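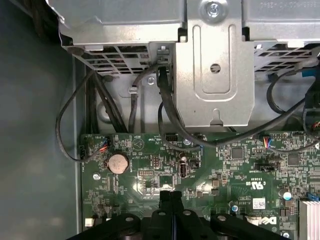 Nemero cable-snag fault

Feb 3, 2024 — By the Szulc reference desk
Print this article | E-mail this article

The Nemero cable-snag fault is a recurring failure in Nemero, a robotic workcell built by Istari to take apart used desktop computers. It was first logged in May at the Cusimach recycling plant. In the fault, a gripper finger catches a data or fan cable while closing on another part, and the arm keeps pulling. Connectors tear off the motherboard, sometimes with the header still attached.

Istari's report covers 41 machines and lists 13 snags. It calls 36 of the 41 jobs "completed," a word that needs care: a job counted as complete if the target part came out, whatever happened to the board. At least 5 of the completed jobs left boards that could not be resold.

The company blamed loose cable routing in older cases. Plant staff pointed to the force limit, which had been raised to deal with tight screws and never lowered again. The report gives no force readings, so neither account can be checked.

A software update is said to stop the arm when a pull meets unexpected resistance. Istari describes the fault as resolved — no test results have been published. The report does not discuss coin-cell batteries, which can short if crushed.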